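Budgeting for a second two-arm station - what did you forget the first time?
Small Shop Automation > Buying and Planning

benchrat_oh
Posted June 15, 2025

Okay folks, I need a sanity check before I hand a number to my boss. We run a small test bench with two arms on one table, mostly handling household stuff (bottles, cups, jars, that kind of thing), and we've been told we can have a second one just like it if I can put together a budget by October. The first station got bought in bits and pieces out of three different pots of money, so I have no clean total to copy from. What I do have is a stack of invoices and a bad feeling.

My list so far: two arms, two grippers, controllers, table, a white cloth for the back, lights, a PC, cables. I got a quote from Caldeira for the arms with their own grippers as a bundle, and another from Melico for grippers only. The bundle comes out 23 percent cheaper than buying the pieces separately, but I'm not in love with the Caldeira jaws on round things. Most of what we pick up is round.

For reference, the kind of job it has to do all day: 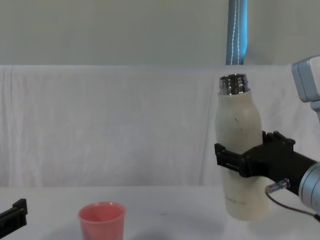
Bottle in the right gripper, cap off, pink cup waiting on the table.

What bugs me is the cable at the wrist. It comes out of a little metal connector on the underside of the gripper housing and swings down pretty close to the table before it heads off to the side. On station one I never put a line in for spare cables and I'd like to know if I'm being paranoid by adding one now.

So - what did you all forget? And bundle or no bundle?

torque_and_toast
You're not paranoid. Buy spare cables. Buy them the same day you buy the arm, from the same people, so you don't end up waiting on one dumb little connector while two very expensive arms sit there doing nothing. We had that exact thing happen and it cost us most of a month.

I keep two spares per arm. My manager thought it was overkill until the first one went.

mill_street_mo
I'd go further and say look at where that cable exits before you sign anything. A connector on the underside is going to rub on something sooner or later when you work that low. Ask Melico if they have a side-exit version. Ours wasn't on the price list, but they had it.

Also on the bundle: take it. 23 percent is a lot of money and you can swap the jaws later.

gantry_gus
Disagree with Mo on the bundle, sorry. We took a bundle like that two years ago and the jaws were on a mount that fit nothing else. By the time we paid for adapter plates and somebody's hours to get them lined up, the savings were gone and then some. If most of your parts are round, price the gripper you want first and work backward to the arm.

mill_street_mo
Gus, what mount was it though? Most of the newer ones take a standard plate. I've swapped three sets and never bought an adapter.

gantry_gus
Older Grorkard arms. Fair enough, maybe they've fixed it. I'd still want it in writing on the quote.

benchrat_oh
Good fight, keep going, this is helping me a lot. I'll ask Caldeira for the plate drawing tomorrow. I did ask about payload and they just sent me the brochure again...

quietlab_jen
Stuff that wasn't in our budget and should have been: props. I mean it! Bottles, cups, lids, whatever you handle. They get scuffed and dented and lids go missing, and then you're at the store with your own credit card. I put in $300 a year for ours now and I use every bit of it. Buy several of the same bottle at once, too, in case the store stops carrying it and the new one is a hair fatter.

Second thing is floor space. Our arms needed a lot more room behind the table than the drawing showed, mostly for the cabling and for a person to squeeze in back there. We ended up moving a whole rack of shelves.

torque_and_toast
Seconding props. We go through plastic cups like crazy. They're cheap, but the squeeze force that's fine for a steel bottle will fold a thin cup, and you'll wreck a pile of them while you get it dialed in. If your table does both kinds of job, pay for grippers with decent force control. I'd spend there before I spent on a fancier arm.

benchrat_oh
That's a really good point and it may settle it for me. The force control on the Caldeira jaws has like three steps. The Melico ones you can set pretty much anywhere.

plainbracket
Might be the odd one out, but do you need two arms on the new station at all? Check how often both are moving at once. When we logged ours, the second arm was parked for a big part of the shift. We bought one arm for the next table, put the difference into better grippers and a service plan through Plasader, and I haven't missed it.

benchrat_oh
Hmm. I don't have a log. My gut says both arms are needed for anything with a lid, since one holds and one twists. But for plain pick and place, yeah, the left one does a lot of sitting.

gantry_gus
Run the log for a couple weeks before you decide. It costs you nothing and your boss will ask the same question anyway.

quietlab_jen
I'd be careful going down to one, plainbracket. It depends so much on the work. We tried holding bottles in a fixture to save on the second arm and then had to make a new fixture for every bottle shape. The guy making them was not happy with me.

plainbracket
Sure, if you've got a lot of shapes I agree with you. We only have the two.

mill_street_mo
What are you putting down for setup time? That's the one that got me. I told my boss a week and it took 40 hours just for the wiring and safety checks, before anything moved. Then calibration on top.

benchrat_oh
I had nothing down for setup, so, ouch. Adding it. I'll also put in a cushion on the whole thing. Is 10 percent normal?

torque_and_toast
I'd go more like 15 if you're mixing brands. Shipping alone ate half of ours. And check how long each quote is good for - the last one I got expired in 30 days and the price went up when I asked for it again. If you don't buy until October you'll want fresh ones anyway.

benchrat_oh
Oh man, the Caldeira one has an expiration date in tiny print on page two. Okay. New plan: log the arms for two weeks, get the plate drawing, ask Melico about the side exit, and get everything requoted in September. I'll post the spreadsheet once I've cleaned out the embarrassing parts.

quietlab_jen
Please do, I'd love to borrow it. Ours is due for a redo too and I still haven't priced the lights.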